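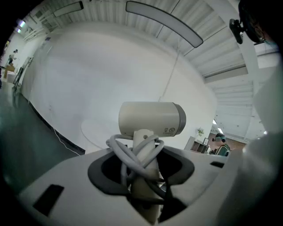 2026-08-22, packaging bench, leaflet and label reconciliation

Came in on a Saturday to get the Nurkura bottle labels sorted before Monday's run, and I'm glad I did! The count from the last roll was off again. We issued 100 sheets to the line, 53 came back as used, 40 as leftover, and that leaves seven I can't place. I went through the reject bin twice and the folder on the Tessier side once (somebody had filed two batch records in the wrong sleeve, so those are back where they belong), and still no sign of them.

I've put the whole lot on hold with the yellow tag. Please don't move it, even if the shelf is tight!

Second thing, the lot number print. On the Grukside printer the last digit fades when the ribbon gets low, and a 3 starts looking a lot like an 8. I'd hate to have a pharmacist squinting at that. I swapped the ribbon, ran 15 test labels and read every one out loud to myself like a crazy person. All fine. The old ribbon is in the drawer with a note on it if anyone wants to compare.

Also dug out the July notes on the blood pressure tablets from Presoretti. Same kind of gap back then, smaller, and it was sheets stuck together at the start of the roll. So that's my best guess for now, but a guess doesn't close a hold.

To do:
Fan the leftover stack and recount it by hand
Ask whoever had the late shift about the start of the roll
Write up the deviation, form is half filled in on the shared drive
Order more ribbons, we're down to the last box

Leaving the printer on.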